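Wiping Down a Small Room: What We Learned About Cloths, Buckets and Bedside Furniture

Final report, Household Materials and Care project
26 May 2018

14 comments | 37 shares

When our group first sat down to pick a topic, we went back and forth for a good long while between laundry, dishes and dust. Dust won, mostly because all of us live in small rooms with too much furniture in them, and all of us had noticed how quickly the top of a bedside cabinet turns gray. So this report is about cleaning the flat surfaces in one small room, and about how much the furniture itself helps or gets in the way. We had a lovely time doing it (more than we expected to!), and we hope some of that comes through.

Our questions

We wanted to know how long it takes to wipe down the furniture in a small room properly, whether it matters what order you go in, and whether a cloth rinsed in a bucket that travels with you does a better job than one rinsed at the sink. We also wanted to know which pieces of furniture are a pain to clean and why, which ended up being the part we argued over most happily.

What we used

Our budget was 2,460 in project credits and we spent 2,000 of them, nearly all on cloths and on two floor samples that we never got around to using. The cloths came in two sorts. Kimanach is a thin woven one that folds up nicely and dries fast on a rail. Pradeo is thicker and softer, and it drinks up a surprising amount of water, so you have to wring it twice or you leave puddles. We used plain water the whole way through. One of us wanted to try vinegar as well, but we decided that comparing two cloths and two ways of rinsing was plenty for one term.

For furniture we worked from the small-room list in the Aaltonen housing handbook, which our instructor let us borrow and which we returned only slightly bent. It calls for a bed, a desk, a chair and a bedside cabinet. We skipped the bed.

How we did the wiping

Each round went like this. We fed the room an equal helping of flour dust through a kitchen sieve, let it settle overnight, and then cleaned every surface from top to bottom. We timed each piece of furniture on its own, and afterward we pressed clear tape onto the surface, stuck the tape to black card and gave it a score from zero to 5. The scoring took much longer than the cleaning, and we'd warn any group coming after us to plan an afternoon for it. By the end of the term we had 611 strips of tape in a shoebox, all labeled in pencil.

In the bucket rounds the bucket came along from piece to piece and the cloth was rinsed between surfaces. In the sink rounds it meant a walk down the hall each time, and by the second week there was a certain amount of cheating, which we caught because the timings got suspiciously good. Those rounds were thrown out and done over.

What we found, piece by piece

1. The desk. A plain flat top is a joy. Long strokes, one direction, fold the cloth, come back. The only trouble is whatever happens to be living on the desk, since people wipe around a cup instead of lifting it, and our tape strips showed a neat floury ring every time somebody did.

2. The bedside cabinet. We had this down as the easy one and it was the slowest for its size. The top is small, so you press hard and go over it in short strokes, and then there is the open shelf under it, where you have to reach in sideways, and then the front of the drawer. Keeping the bucket in the other hand saved a lot of bending, and the bucket rounds scored better here than the sink rounds with both cloths.

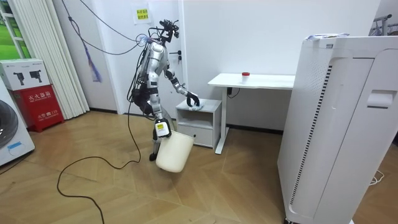 3. The chair. Legs and rungs, mainly. Kimanach was far better because it wraps around a thin leg and Pradeo just bunches up.

4. The windowsill. Not on the Aaltonen list, but we added it in the third week after seeing how much flour had drifted there. Either cloth did fine.

What we would change

We'd use less flour, for a start. We'd also wipe the shelf of the cabinet before the top in a few rounds, just to see, as we only ever went top down. Our write-up goes to the Preltusix student showcase in August, and we're hoping to have the chair rounds repeated by then with a third kind of cloth.

37 shares | Leave a comment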